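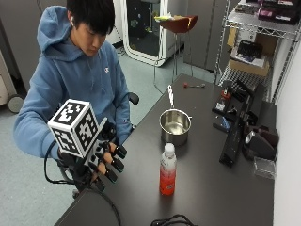
2. Drinks and dishes on the Tavgate desk

I eat and drink at my desk far more than I should, and so does everyone I know, so I've stopped pretending otherwise and given it a section of its own. The top is 114 cm long, which sounds generous until you've got your leads and boxes on it as well. Give the wet things a patch in the middle and keep the kit along the wall. A small saucepan can sit there quite happily with its long handle pointing to the back, where your sleeve won't catch it, and the bottle can go in front.

Setting out:

1. Wipe the top with a damp cloth and let it dry.
2. Push boxes and anything with a plug back to the wall side.
3. Coil up spare cable. Two loose turns will do, please don't strangle it!
4. Put the pan down first, handle away from you, then the bottle, then your cup.
5. Screw the cap on between pours. Every time, even if you're only turning round to answer someone.

CAUTION: Never put a pan straight from the hob on the bare top. Use a trivet (I like the Kastis cork one, but any will do).

NOTE: Coils creep. Mine always end up further forward than I left them.

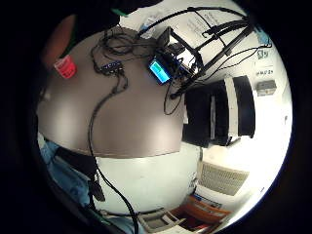
Florian Delaunay would have you do step 3 before step 1, on the grounds that you can't wipe properly round a heap of leads. He's probably right, and I've tried it his way since, but I keep forgetting. Do whichever you'll remember.

Pouring and putting down:

6. Stand the cup flat on the desk before you pour. Don't hold it in the air.
7. Fill it to two fingers below the rim.
8. Keep hold of it until you've looked where your other elbow is. 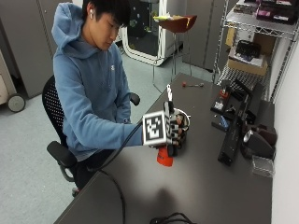
Fig. 3. Cup on the desktop, fingers round it.

CAUTION: If you do spill, unplug at the wall first and mop up second.
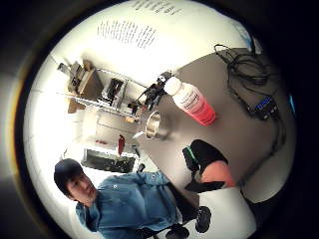 OSTDEN, October

A late addition on bottles lying down. A capped bottle on its side takes up more room than you'd think, and it will roll if the desk isn't level, so check the feet (section 1). Leave a gap between it and any glass, and keep both clear of the cables. Better still, stand it up again!

Comments

Marthinus Adams: Does the cork trivet mark the grey top? Mine left a ring.

Bíró fan: Try bicarb on a damp cloth, got mine off.

Marthinus Adams: Worked, thanks.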